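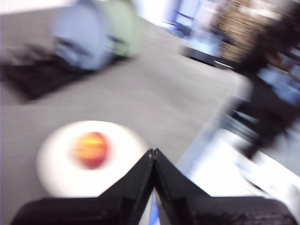

Fruit on the plate, fingertips together, wrist camera view.

How to Write and Keep Good House Rules for a Pick-and-Place Bench

Thursday, December 21, 2023

We've been meaning to put our bench rules on the web for a long while now, mostly so that new folks joining us at Jultow can read them on the bus and not while standing next to a live arm with somebody waiting for them to finish. They grew out of our apple-and-plate task, so that's what I'll use all the way through, but you can swap in your own fruit, block or coffee mug without changing very much. You'll want an hour, a clipboard (yes, a paper one!) and whoever else shares the bench with you.

Step 1. Agree on what "done" means

Do this before anyone powers up. Our sheet says the apple is resting on the plate, neither finger is touching it, and the arm has backed away to its waiting spot. All of that has to be true when the operator calls the run. An apple balanced on the rim counts as a miss, and so does one that rolls off while the arm is still backing away. We argued over the rim for most of an afternoon in November and I'd encourage you to have the same argument early, while there's nothing at stake, because once you have a folder full of runs everybody gets very attached to their own reading of it.

Write the rule in one or two plain sentences and tape it where the operator can see it from the chair.

Step 2. Mark out the keep-clear area

Decide how far the arm can reach with the fingers fully open, add a generous margin, and put tape on the floor. People stay behind the tape whenever the motors are on. This includes quick little reaches to nudge the apple! Our rule is stop, hands in, hands out, say "clear" out loud, start. It feels silly for a day or so and then you stop noticing that you're doing it.

Please don't treat our sheet as a replacement for a proper risk assessment or for the safety manual that came with your arm. Where the manual is stricter, the manual wins.

Step 3. Set the starting layout 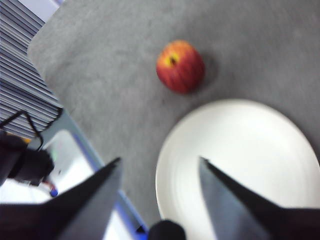 Apple and plate apart on the gray surface, fingers open.

Write down where the apple and the plate may start, and leave clear surface between them. If they're touching at the start, a lucky bump can look an awful lot like a good placement. We also vary the layout from run to run, using a list printed ahead of time, and the operator isn't allowed to skip a layout for being awkward. The awkward ones are where you learn things.

Check which way up the apple is, too, if your list calls for it. Ours does, and it's the line people forget most often.

Step 4. Pick a speed and look at what the wrist camera gets

A fast arm is fun to watch, but a wrist camera goes along for the ride, and motion can smear everything except the fingers. Before a session, do a slow trial and a trial at your planned speed, then step through both recordings. If you can't tell whether the fruit is on the plate in the still part at the end, add a pause. We hold for 4 seconds before the run is called.

For the same reason, never judge a run from one wrist picture. Use the whole recording plus the operator's note. Our second viewer, running in a little program we call Stilel, marks each run without seeing the operator's answer, and the two get compared later.

Step 5. Log every run, including the ugly ones

Each line on the Callasus sheet (that's our name for the run log, and I couldn't tell you where it came from) gets a run number, the layout number, the result and a short note. Dropped apple, bumped plate, emergency stop, operator sneezed: it all goes in. Our last batch had 269 runs, and 51 of them carried a note. Nearly 81 percent matched between operator and second viewer on the first pass, and the mismatches were mostly about whether a finger had let go. We went back and reworded that part of the rule, then had both people mark the whole batch over again.

Don't delete a run because you'd rather it hadn't happened. Flag it and say why.

Step 6. Change the rules on purpose

You will want to change something, and that's fine! Put a new version number at the top, add the date, and leave the old sheet in the binder. Runs keep the version they were recorded under. Please don't change a rule in the middle of a session, even for a tiny wording fix. Finish or stop, then change it.

Closing up

Fingers open and empty, arm parked, power off, apple back in the bowl, binder on the shelf in the Ratanaporn room. If the apple has gone soft, put "apple" on the shopping list and write the swap in the log before the next session.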